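# Sorting bars at Plinden

Jolán Pap runs the parts area at Plinden, where mixed red and green bars are handled from open bins.
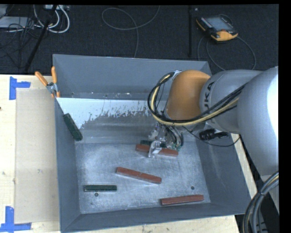
*Bars in the gray metal bin, Plinden.*

The bin came from Skastari and has been in use for nearly 20 months. Its walls slope, and Pap considers the slope more useful than the depth. "A bar that lands against a straight wall stays there," she said. "You can't get under it."

The floor is bare metal. Pap tried a rubber mat from Ernby and took it out after 2 days. "Bars stuck to it. Scratches don't bother me. I wipe the floor on Sunday and leave it."

Overlapping bars take the most time. "If one lies over another, take the top one first. Don't drag it."

She plans to keep the paint on the walls as it is.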